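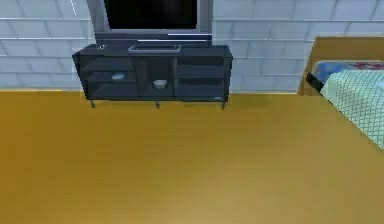 Réka Vass wondered if I'd tried the other band first, and yes, Réka, I had! Twice, with the router restarted in between, and the Jamby app still dropped out of every show after 14 minutes.

2 min read

So this is my running log on the buffering thing, for anybody else stuck with it (and for Andor, who asked me to write it all down before he'd escalate the ticket).

Evening one. Signed out, signed back in, cleared the app's cache. Movie ran fine, I got all excited, made popcorn, and then the spinning circle came back. Speed test on my phone from the couch said 90 down, so it wasn't the line.

Evening two. Support had me delete the app and put it back. It took forever to find my password, and then it wanted a code from an email address I haven't used in years – ugh. Same dropout. Other apps played all night without a hiccup.

Next morning I went through the Nirkberg router settings with Itsuki on the phone. He had me look for something called device pausing, which kicks in on a timer for anything it thinks is a kid's tablet. Guess what was on the list under "tablets"! I moved it to the right group, saved, and restarted everything.

Since then: 3 full movies, no dropouts. I'm leaving the ticket open until the weekend in case it comes back. Andor, if you still want the error codes, I've got two of them scribbled on an envelope and can send them over tonight.

We use cookies to improve your visit. Accept | Manage settings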